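Magazine / Football / Features / The Long Read

Search articles, players, clubs Search

Where Do a Team's Clean Sheets Come From?

By Sevim Eren
Monday, May 5, 2025

Goalkeepers have always been judged by the shots they save. It is a natural habit, and for most of the history of the game it was also the only practical one, as the save is what the crowd sees and what the match report records. Yet a growing number of coaches take the view that a keeper's best work is done before the shot is taken, and that the clean sheet, which the public credits to one pair of gloves, belongs in large part to the arrangement of the players in front of them.

The case of Rotport is instructive. The club began the season with a modest budget and a back four that had conceded heavily the year before. It goes into the final weeks with 19 clean sheets from 41 matches in all competitions, the best defensive return in its division. The goalkeeper, Mikuš, has played in every one of those matches. He has been praised widely, and he deserves the praise. His save percentage, however, is close to the middle of the table. Several keepers at lower-placed clubs have stopped a greater share of the shots they faced, and two of them will probably be relegated.

The explanation lies in the kind of shot that Rotport allow. Opponents are seldom prevented from shooting altogether. They are permitted to shoot from wide positions and from distance, and they do so often. What they are denied is the central area between the penalty spot and the six-yard line, where the majority of goals in open play are scored. A team which gives up a dozen attempts from the corners of the box will usually concede fewer goals than one which gives up four from in front of the posts.

This approach is associated above all with the head coach, Bosetti, who arrived in January of last year with the club three points above the relegation places. His first decision was to stop the full-backs from advancing at the same time. His second was to instruct the holding midfielder to drop between the centre-halves whenever the ball reached the opposition's wide players. Neither measure was popular. Supporters had been accustomed to an open style, and the early matches under the new arrangement were poor entertainment. One home fixture against Juvevora ended goalless and was jeered from both ends of the ground.

The same two sides met again this spring, and the second match shows how far the method has developed. Juvevora had most of the ball and for long periods kept it inside the Rotport half. Their forwards were quick and their passing was good. In the first half they were nevertheless reduced to crosses, and the crosses were met by defenders who were already standing where the ball was going to land. Mikuš was obliged to make one save of any difficulty before the interval. He made it well, low to his left, and the rebound was cleared by a midfielder who had run forty yards to be there. 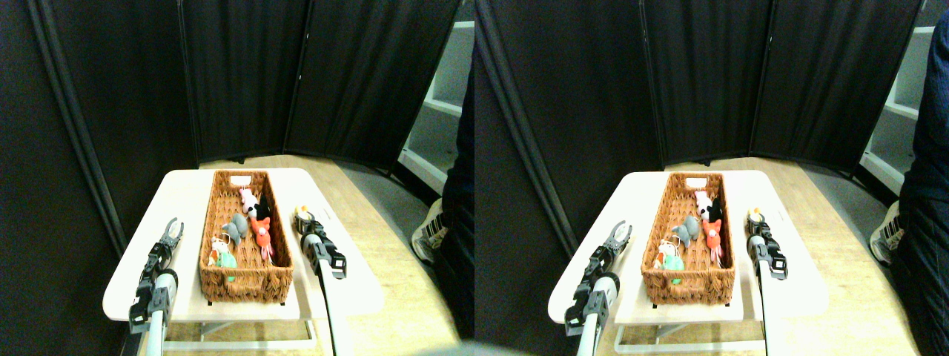
Compactness, the word most often used of such a defence, is easily misunderstood. It does not mean that every player retreats to the goal line, nor does it mean that the whole width of the pitch must be covered at once. The defenders choose a portion of the field and leave the rest. A reader who wishes to picture the principle may think of six small stuffed toys in a long wicker basket, all of them gathered in the middle and at the far end, with the near half left bare. The open half is of no value to the attacking side unless it can be used to reach the other, and a well-drilled back line will happily see the ball travel across it for minutes at a time. Difficulty arises only when one of the group is drawn out towards the ball and is not replaced.

That last point accounts for much of the work done at the Rotport training ground. The sessions are repetitive by design. A back four and two midfielders face eight attackers, and the exercise is halted whenever the distance between any two neighbouring defenders grows beyond what the staff consider safe. Players who joined the club last summer have admitted that they found it tedious. One remarked to the club magazine that he had spent his first fortnight being told to take two steps to the right.

The goalkeeper takes part throughout. Mikuš does not always face shots in these sessions, and on some mornings he touches the ball hardly at all. His task is to talk. From his position he can see the entire line, which none of the defenders can, and he is expected to give his instruction early enough for it to be acted upon. Bosetti has described him as the first coach on the pitch. The phrase is a familiar one in football, but in this instance it carries some weight, as the captain's armband was transferred to the goalkeeper at the start of the campaign and the former captain is understood to have proposed it.

There are costs. Rotport have scored fewer goals than any other club in the top half of the table, and their record when conceding first is weak. A side organised to protect a central area has few players in advanced positions when it needs an equaliser, and the full-backs, having been told for months to stay at home, do not always go forward with conviction. On the 3 occasions this season when the team trailed by two goals, it lost. The method also demands concentration of a kind that is hard to sustain in the final quarter of a match. Almost half of the goals conceded away from home have come after the seventieth minute.

It must be asked, too, whether the figures will hold. Defensive records tend to vary from one season to the next more than attacking ones, partly because they depend upon the fitness of a small number of people. Rotport have been fortunate in this respect. The first-choice centre-halves have missed very few matches between them, and the holding midfielder has avoided suspension in spite of a style of play that invites it. An ordinary run of injuries would test the depth of a squad that remains among the smallest in the division.

The transfer market presents a further problem. Clubs with larger resources have taken note of the clean sheets, and enquiries for Mikuš are expected as soon as the season closes. A buyer would do well to consider what is being bought. A goalkeeper accustomed to long-range shots and a settled line may find life very different behind a team that plays high up the pitch and leaves him to deal with forwards running through alone. Some keepers adapt to such a change within weeks - others, equally gifted, never do. The same caution applies to the centre-halves, whose reading of the game is excellent and whose pace over thirty yards is not.

For its part, the Rotport board has indicated that it would prefer to extend contracts before it discusses fees. Talks with the head coach are said to be well advanced. Talks with the goalkeeper have been postponed until the last league match has been played, at his own request.

Rotport require two points from their remaining fixtures to be certain of a place in the top six, a position the club has not occupied in more than a decade. Two goalless draws would be enough.

Sign up to our weekly newsletter for features and match analysis. Enter your email address. You can unsubscribe at any time.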